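This website uses cookies to remember your preferences. By continuing to browse, you accept our use of cookies. Accept / Manage settings

Household Practice Workshop
Shared notebook, Leckie room

23 January 2020
Entry by Jin-sol Yoon

Subject: clearing a bed that has been used as a sorting surface

Purpose of the entry

The November entries dealt with drawers and closets. The present entry concerns the bed. In most of the homes we have visited, the bed is the largest clear surface available, and residents use it accordingly. Packages are opened on it, bags are emptied on it, and whatever is not put away by evening is moved to a chair. The written procedure for bedrooms does not address this. It begins with stripping the linens and assumes that the bed is already bare.

I have been asked to draft a section to be placed ahead of the linens section. The notes below are preliminary and are open to correction by colleagues.

Present wording

The procedure now in the binder runs to 556 words, of which a single sentence applies to loose articles: "Remove personal items to a suitable place." The sentence is not useful to a trainee. It does not say what is personal, and it does not say what place is suitable. Two trainees working from it in the Leckie room produced quite different results. One placed everything in a tote and set the tote by the door. The other sorted each article as it was picked up, walked to the closet or the trash each time, and required much longer.

Neither result was wrong under the present wording. The first left the resident with a tote to sort. The second left a finished room but used most of the period allowed for the bedroom as a whole.

Proposed order of work

1. Open the curtains or turn on the main light before touching anything on the bed.

2. Bring the wastebasket to the side of the bed on which the worker will stand. Check that it is lined.

3. Set out one tray or shallow box for articles to be kept. The Rilletti trays are the right depth. The Boltus bins are too deep for this purpose, and small articles are lost at the bottom of them.

4. Take soft articles first: clothing, hair ties, cloths, ribbons. Shake each one lightly over the bed, never over the wastebasket.

5. Take bags next. Every bag is opened and looked into before it is flattened, including those that feel empty.

6. Take boxes and cards. A box is kept until the resident has been asked about it.

7. Take paper towels, tissues, and cotton pads last. Wear gloves.

8. Run a flat hand over the sheet from the head to the foot. Clips, earrings, and backs of pins are found at this stage more often than at any other.

Remarks on the order

Some explanation of items 4 and 7 is required, as the order differs from that taught at Clalletti, where several of our colleagues received their first instruction. The Clalletti practice is to discard obvious trash first and to sort the remainder. This gives quick visible progress and is pleasant for the trainee. In my experience it also causes losses. Small articles are wrapped in tissue, or lie beneath it, and go into the wastebasket with it. I have twice had to empty a full liner onto newspaper to recover an item belonging to a resident, and I do not wish to do so again.

The shaking of soft articles over the bed follows from the same concern. An earring that falls on the sheet can be picked up. One that falls into a liner will in all likelihood leave the house.

Patterned sheets deserve a separate remark. On plain white linens a cotton pad shows poorly and a dark hair clip shows well. On a printed sheet both are harder to see, particularly where the print is small and repeated. The flat hand in item 8 is therefore not to be omitted on printed linens, even if the worker is satisfied by eye that nothing remains.

Keep, ask, discard

Wrappings gave us the most difficulty in discussion. The existing binder classes all gift wrapping as paper waste. I recommend that this be withdrawn. Ribbon, small printed boxes, and tags are often kept on purpose, sometimes for years, and a worker cannot tell by looking which are wanted. They go into the tray under "ask." Plastic shopping bags are treated in the same way on a first visit. Many households reuse them, and the resident's answer can be noted on the house card so that the question need not be repeated.

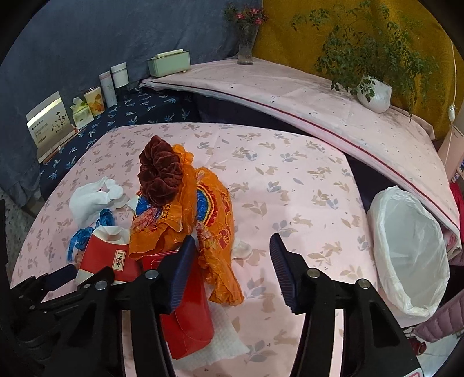

The order of work is easiest to judge against a mixed pile, in which no single class of article predominates. Under the proposed wording the maroon scrunchie-like bundle would be lifted first, from the top of the orange plastic bag, followed by the blue ribbon. The ribbon should be eased from beneath the red-and-white card box and not pulled. The orange bag and the red paper bag would then be opened and checked, and the card box would go to the tray. Only after that would the crumpled paper towel and the small white cotton pad be taken up with gloves. The wastebasket is already lined and open beside the pile, so item 2 is met. The rabbit-and-leaf print of the sheet is of the kind for which item 8 was written.

Time

The bedroom period is 11 minutes for the surface and the linens together. I believe this to be too short if item 5 is carried out properly, and I would ask that the surface be given a period of its own. I have not proposed a figure. Colleagues who have worked with slower sorters should be heard before one is set.

Supplies

The glove cupboard was opened for this exercise and the stock card corrected to 2,000. Small liners stand at 581. The larger liners were not checked. Rilletti trays are on the lower shelf, behind the ironing boards, and should be returned there with the labels facing outward.

Points outstanding

Whether toppers and folded bedding set aside near the bed are to be checked by hand in the same manner as the sheet. I am inclined to say yes.

Whether charging cords and lamp cords should be moved clear before the work begins, or left as found. The electrical page says one thing and the bedroom page another.

Whether "ask" articles may be left in the tray on the bed when the resident is out, or whether they must be placed on a table.

Comments may be written in the margin and initialed. The draft section will be typed once the first two points have been settled.

J. Yoon

Contact the workshop office | Copyright 2020 Household Practice Workshop | Back to top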